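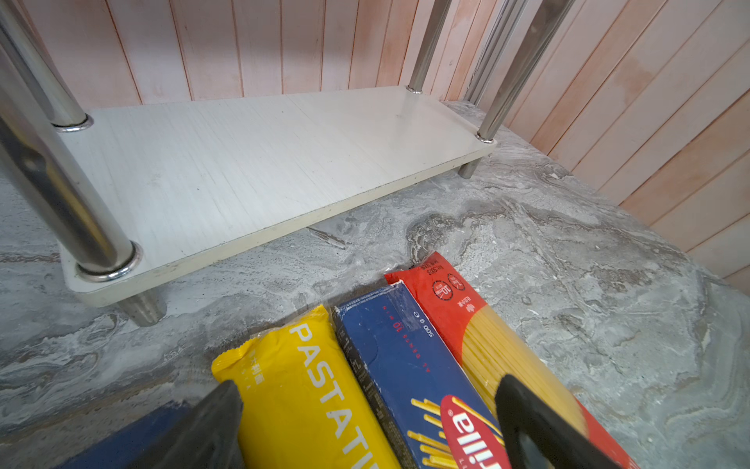

Pasta Shelf Questions, Answered

Updated 2023-09-27

Ever since I posted my counter rack and the pasta that goes on it, the same questions keep landing in my inbox. I love this stuff, so keep them coming!

Why keep pasta on the counter at all?

I cook it all the time, and I like seeing what I have. When mine lived in the deep cupboard I kept buying more of the same shape. Out on a rack I grab a package and go.

What kind of rack is it?

Stainless steel poles with white shelf boards. Metal collar rings sit where the poles pass through the board, and the feet underneath are steel. I bought mine secondhand in Mondisstead, scuffs included, and it has been terrific.

Does the bottom shelf sit right on the counter?

No, there's a small gap under it. I get a thin cloth in there and sweep the crumbs out toward me. There are always crumbs. A marble pattern hides them pretty well, so run your hand over the counter before you decide it's clean.

How do I stop a rack from wobbling?

Turn the feet a little at a time and press on each corner as you go. Load the bottom shelf first, then check again — mine needed one more half turn once the jars were on.

Flat or standing up?

Flat for long shapes, standing for short ones. I lay everything out side by side on the counter first, ends toward the shelf, and slide the packages on from there. Four or five across is plenty for me.

Should I move pasta into jars?

Only after you open it. Sealed packages are fine as they are, and you keep the cooking time. For opened pasta I use the tall Toletti jars with a strip of tape for the date.

How much salt do you use?

Everybody asks! 1000 grams of water, 10 grams of salt, 100 grams of pasta. Bjarke Briem taught me that one and I've never changed it.

Can I put a rack near the stove?

I'd leave some room. Steam makes the poles spotty and softens cardboard boxes. Mine is against the plank wall, and I love how the steel looks next to the pink.

How do you clean the poles?

Warm water, a drop of dish soap, then a dry towel right away. Fingerprints come back by dinner.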